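Teaching an arm by talking to it
2020-11-02

Gudrun Strand keeps a tin of toy blocks on her desk at Treteo and says she has stopped noticing them. For most of this year her job has been to work out whether a robot arm can be steered by plain spoken sentences while it is moving, with no fixed list of commands.

"People have done the version where you say one thing, the arm goes off and does it, and then you say the next thing," she says. "I wanted to be able to interrupt. If it's drifting left, I want to say 'a bit more to the right' and have it listen."

The project is called Wultari. The arm pushes blocks around on a board and has no fingers, which Strand says was a choice made early on. Grasping fails in its own ways, and she didn't want to spend her time sorting out which failures came from the language and which came from the grip. "Pushing is simple to set up and hard to do well. A block turns when you don't hit it in the middle. Two blocks that touch will move together. That gave us enough trouble."

The method has two stages. First, an operator drives the arm for long stretches with no particular task. Afterward, other people watch short clips and type what the arm did in each one, in their own words. The model, which the group calls Tanner, is trained to match those sentences to the motions.

The group now has 600 sessions recorded this way. Strand says the labeling took longer than the driving. "You get five people describing the same push in five ways. One says 'nudge,' one says 'slide,' one calls the hexagon a nut. We left all of it in. When we cleaned up the wording, the model got worse at understanding visitors."

In October they ran the first full test, with 104 instructions that had been kept out of training. Tanner completed single pushes well, Strand says, such as moving the star next to the cube. Longer jobs were weaker. The test included 40 layouts where the arm had to build a line or a curve out of several blocks, and there it often needed a correction from the person speaking.

"The last block is the worst," she says. "You've got a row that is nearly right, you bring in one more, and it shoves its neighbor out of place. Then you have to fix the neighbor, and that moves something else."

Corrections are where she thinks the result is most useful. With a person talking throughout, most of the long layouts could be finished. Without one, few were. She is careful about how far that goes. All the testing has been on one board with one set of blocks, and only 4 people have given the spoken corrections, all of them from her own group.

A second board is being set up at the Zavholm site, under different lighting and with other operators. Strand expects the numbers to drop there. She would like to know by how much before she writes anything longer.

Asked what she would change, she mentions the speech side first. There is a short delay between the end of a sentence and the arm's response, and speakers learn to talk ahead of it. "I do it too now. I say 'stop' before I want it to stop. That's me adapting to the system, and I'd like it the other way around." 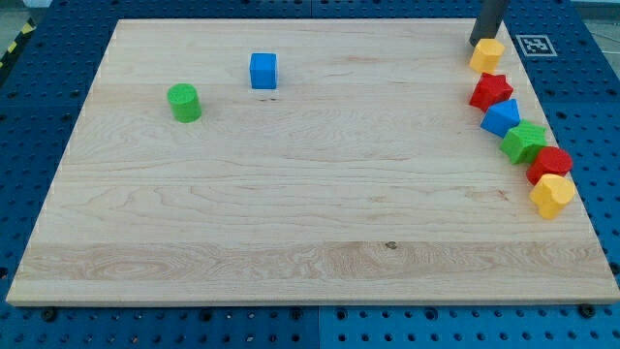 The arm at the yellow hexagon, with six blocks in a line along the right side of the board.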